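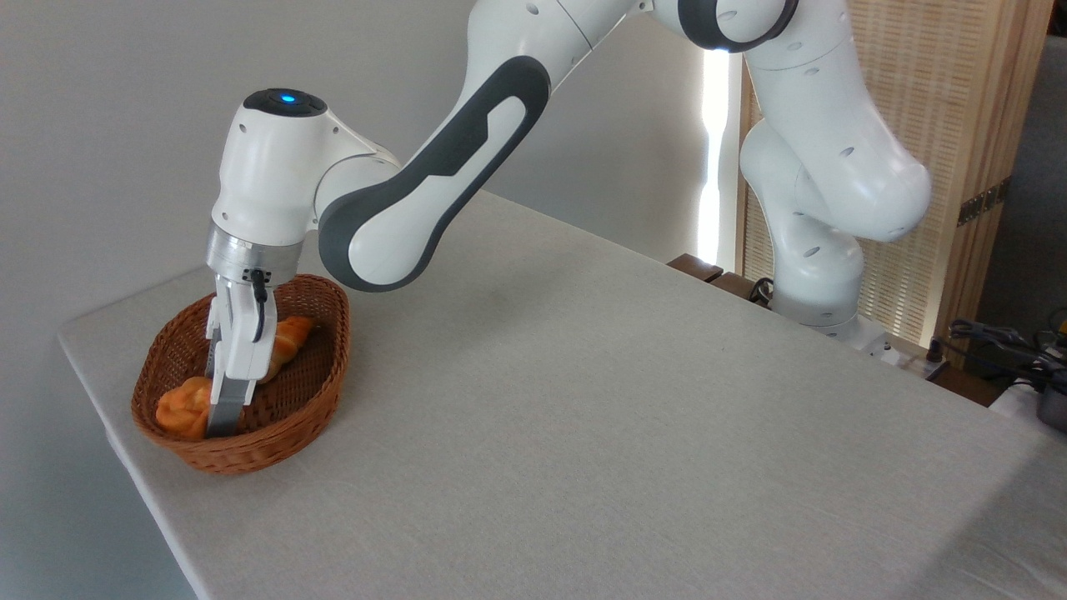 Gripper lowered between two rolls in a wicker basket. Single arm, parallel fingers.

Pindetti Grasp Planner
Software for picking irregular items out of open containers

Pindetti plans grasps and approach paths for a six-axis arm with a two-finger parallel gripper. It runs on the cell computer, reads depth data from a fixed camera, and sends joint targets to the arm controller. No part models are needed. Objects are segmented from the point cloud, and grasp candidates are scored on finger clearance, surface angle and distance to the container wall.

Container handling
The rim and inner walls are fitted as a separate collision body before any grasp is scored. Round, oval and rectangular containers are supported. Sloping walls are handled from release 2 onward. If the rim fit fails, the planner returns NO_CONTAINER and holds the arm at the last safe pose.

Soft and glazed items
Baked goods, wrapped goods and fruit use the soft profile. This profile limits closing force and sets finger opening from the measured width plus a margin. Glossy crusts can leave holes in the depth image; the fill filter closes small ones and rejects candidates that rest mostly on filled points.

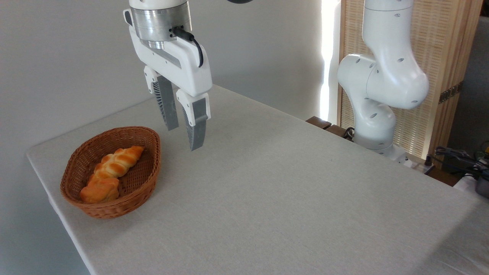 Fingers open and clear of the basket, both rolls inside.

Approach and retreat
Approach is vertical by default. Tilt can be enabled per container, up to 60 degrees. Retreat follows the approach line until both fingertips clear the rim by the set margin, then hands over to the transit planner. Cable loops at the wrist should be entered in the tool file as a swept volume. Wrist rotation is then restricted to match.

Requirements
Linux cell computer, 2 free network ports
Depth camera, fixed mount, calibrated to the arm base
Arm controller accepting streamed joint targets
Typical planning time: about 75 ms per pick, soft profile

Licensing
Licensed per arm. Simulation seats are included. Tool files written for the May release load without changes.

Integration questions: Ayana Tesfamariam, Jundadik
Calibration and tool files: Diệp Ngô
Page revised 8/27/25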